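VERBEKE BRINGS ROBOT HANDLING TO GARMENT CARE WORK AT VALCOMBE

Program moves lifting and hanging tasks to automated stations; all current positions retained

VALCOMBE, 27 May 2021 - Verbeke, the family-owned textile care and garment rental company, today announced the start of automated garment handling at its Valcombe plant. The program places robot arms at five stations where finished clothing is picked up, presented for checking and passed on to the folding tables. It is the largest change to daily work at the plant since the current building was opened.

The stations were developed with Prarkier, an automation company that builds handling equipment for soft goods. Verbeke and Prarkier signed their agreement following a trial at Verbeke's smaller Endside site, where a single station handled work trousers, jeans and aprons during the day shift.

Verbeke was founded in 1851 as a linen wash house and today serves hotels, workshops, food producers and care homes. The Valcombe plant employs 300 people across washing, drying, finishing, repair and dispatch. The company confirmed that no position will be removed as a result of the program and that hourly pay will not be reduced for any employee whose duties change.

"Our finishing staff have told us for years which parts of the job wear them out," said Koen Van Acker, Director of Operations at Verbeke. "It is the reaching and the lifting, the same movement from the start of the shift to the end. Their skill is in seeing a weak seam or a stain that needs a second treatment. We want them to spend their hours on that."

What changes on the floor

Until now, employees in the finishing hall have taken each garment by hand from a rack or cart, turned it to the light, checked it and carried it to folding. Under the new arrangement, the robot arm takes hold of the garment and brings it to a checking position at a height set by the person working there. The employee inspects it, decides where it should go and presses one of three keys: fold, repair or wash again.

Denim received particular attention during development. It is heavy when compared with shirts and table linen, and it does not hang the same way twice. Rivets, buttons and thick hems can catch or slip. Prarkier engineers worked through each type of garment with finishing staff from both sites, and the way the gripper approaches a waistband was changed twice after comments from the people who handle these garments every day.

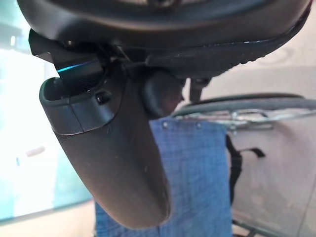 Training and new duties

Fourteen employees have completed the first training course and will act as station leads. The course covers daily start-up checks, safe stopping, clearing a dropped or tangled garment, and reporting faults. It was held during paid working hours, and no previous technical experience was required. A second course will open in June to all finishing and dispatch employees who wish to apply.

Station leads receive a pay supplement for the added responsibility. They also have the authority to stop a station at any time without asking a supervisor. Verbeke has written this rule into the operating instructions for the plant, and it applies equally to temporary staff.

Employees who prefer to remain in manual finishing may do so. Delicate items, uniforms with special trim and all garments marked for repair will continue to be handled entirely by hand. The repair room, which has had open positions for some time, will take on finishing employees who have asked to learn sewing and patching. Training in the repair room will be given by its present team.

Working time and shift patterns

The introduction of the stations does not change shift times at Valcombe. Break times remain as they are, and employees assigned to a station will rotate to other duties during the shift so that no one remains at a checking position all day. The rotation plan was prepared with the employee council and will be reviewed with its members after the first full season of operation.

Production targets for individual employees will not be linked to the stations. Station records show how many garments pass through and how often a station is stopped. They do not identify the person on duty, and access to them is limited to maintenance and planning staff.

"During the trial at Endside, the questions we heard most were about speed," said Mr. Van Acker. "People wanted to know whether the machine would set the pace. The answer is that the employee does. The next garment is brought forward when the person at the station asks for it - and only then."

Safety

Each station stands inside a marked area and slows when a person comes near. The arm stops on contact and remains stopped until it is released by the station lead. Prarkier will keep a service engineer at Valcombe during the opening period, and the plant's own maintenance team will take over routine service once its training is complete.

Customers should expect no change to collection and delivery times. Garments will continue to be sorted and returned under each customer's existing agreement, and account contacts remain the same.

Next steps

The first two stations are now in use on the day shift. The remaining three will be added one at a time, with a pause between each so that staff and engineers can make adjustments. The Endside station will stay in service and will also be used for training. Verbeke has made no decision about automation in other departments and will consult the employee council before any further proposal is put forward.

About Verbeke

Verbeke provides textile rental, laundering, finishing and repair to business and public customers from its plants at Valcombe and Endside.

About Prarkier

Prarkier designs and installs handling systems for clothing, linen and other soft goods, and provides training and service to the sites where they are used.

Press inquiries may be directed to the Verbeke communications office at the Valcombe plant. Requests for site visits should be made in writing.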